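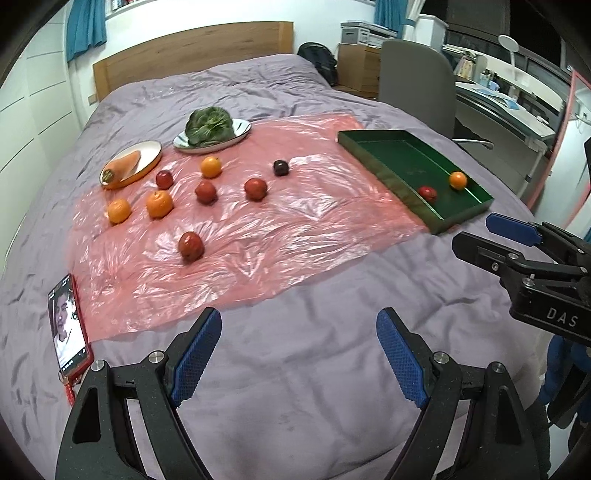
Articles > Automation > Hand Tools and Grippers > Produce Sorting Trial

4 min read

Produce sorting trial (hand-held grippers)

The produce sorting trial is an informal way of comparing hand-held grippers, in which a person picks up fruit and vegetables with the tool and moves them to a tray or plate. It grew out of the Prendon project, which wanted a test that could be run in an ordinary home, and it has been a well-loved little exercise ever since - partly, one suspects, for the snacks.

Most trials use a soft surface such as a bed. A duvet gives under the jaws, and a thin plastic sheet laid over it wrinkles and slides, so the person holding the gripper has to come in gently. Oranges suit the test nicely, being round and fairly even in size, while a plum asks for narrower jaws and a good deal more patience.
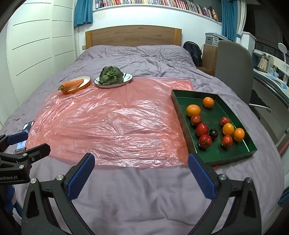 Leafy greens and carrots are usually kept on plates, apart from the fruit, and many testers save them for a second round. The Rollus comparison of September logged 274 picks with textured finger pads and 20 drops, most of them plums. A later write-up from Dreltholm repeated the work with smooth pads and found the carrot far more troublesome, as it likes to roll just when the jaws are closing!

Comments (3)

sugden_fan: Has the Sugden gripper been tried on plums?

mill47: We did about 1089 picks on a quilt. Bring a spare carrot.

tansy: Lovely article, thank you.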